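9/21/23

Cold store and ripening room, Undley

Started with the humidity problem in the small chamber. The display read well under what I'd expect with the tray full, so I hung the spare sensor beside the fitted one and left both for the morning. They disagreed the whole time. The spare tracks the wet-and-dry bulb pair closely, so I am taking the fitted one as bad. Gaurav thinks it got splashed when the chamber was washed out in August. I have taped over the display so nobody copies numbers from it. New sensor ordered from Mac Giolla, the same model, with the longer lead.

This means the cucumber weight loss figures from the last run need a note against them. The weights are fine. The humidity column is not. I've asked Úna to leave the column in the sheet and mark it in the header, so that whoever opens it later can see what happened.

Weight loss, wrapped against unwrapped. Same pattern as before. The unwrapped fruit lose most at the stem end and go soft there first, and you can feel it before you can see it. The wrapped ones stay firm but get a slick patch where water collects under the film. Muireann tried turning them once a day. It moves the slick patch to the other side and does nothing else that I can find. We will stop turning them, as every turn is another chance to bruise one.

The control box was 886 g at the start of the run. I have not put an end weight here. Éabha weighed it with the lid on and I weighed it with the lid off, and I want to do it again properly with an empty lid on the same balance.

Mixed storage. This is the question that people outside the lab keep asking: can it all go in together. Short answer for cucumbers is no, if there is ripening fruit next to them. Bananas give off ethylene as they ripen and cucumbers are sensitive to it. They yellow and soften early. Green mangoes are a different case again, as they will ripen in the same air and then add to it. For the handout I would like to keep this to a couple of lines and leave the chemistry out.

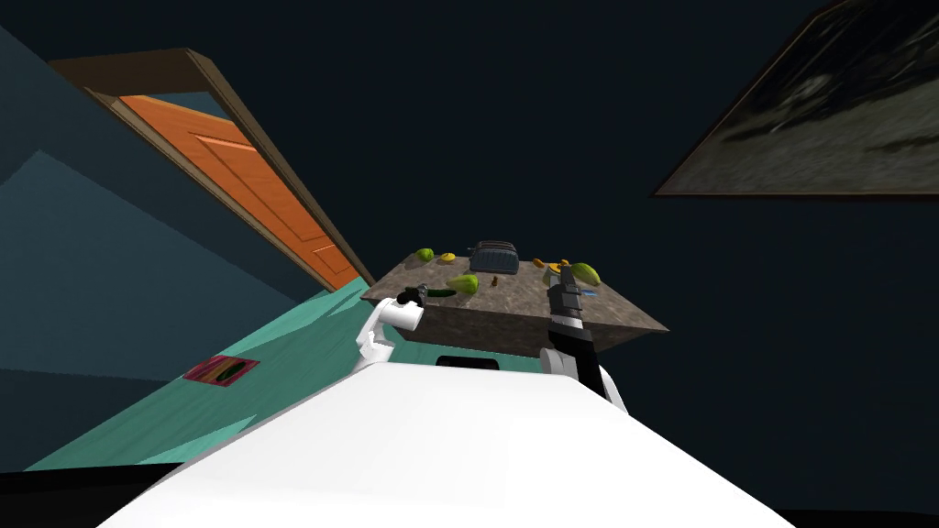 Cucumber, banana and green mango at a stone countertop.

Temperature is the other half of it and the handout draft skips it. All three of these are hurt by cold if they are kept in it long enough. Pitting on the cucumbers, gray skin on the bananas, and mangoes that never ripen evenly. Eimear's draft says "keep cool" for everything, which will send people straight to the back of the fridge. I changed it to "keep cool, out of the coldest part" for the cucumbers and "room temperature until ripe" for the other two. She may want to put it more simply.

Absorber sachets. Two kinds to compare, the Wolamow and the Clasar. Both came without a lot number on the inner bag, so I wrote the delivery note number, 3152, on the box they are kept in. The Wolamow sachets leave a purple dust if handled roughly. Gloves, and don't put them on the balance pan. The Clasar ones are cleaner but the paper splits at the seam when it gets damp. I had one open up inside a crate liner and had to throw the liner out.

I don't trust either of them as a stand-in for moving air. Muireann's crates by the fan had no sachets at all and looked as good as anything else in the room. That was not a planned comparison and the fruit came from a different grower, so it goes down as a remark only. Worth planning one, though. Same grower, same pick, half by the fan and half at the back wall.

Balance. It drifted 2 g over the morning with the check weight on. Leveled it and let it warm up for longer, and it held after that. It sits too close to the door - every time somebody comes in with a trolley the reading jumps. Gaurav is going to look at moving it to the shelf under the window, but then it gets the sun in the afternoon. Possibly the old writing desk in the corridor.

Ripening room door seal. Still leaking along the bottom. I pushed a rolled towel against it, and that is good enough until the strip comes. Please put the towel back after you go in.

Color scoring. Úna and I scored the same tray without looking at each other's sheet. We agree on the green ones and the fully yellow ones and argue about everything between. The printed chart has faded, which doesn't help. She will print a fresh one and keep it in the drawer.

To do
- reweigh control box, lid off, then the lid alone
- chase Mac Giolla for a date on the sensor
- cut roughly 20 liners for the fan comparison
- send Eimear the storage lines
- defrost the sample freezer before the door stops shutting - Éabha has the key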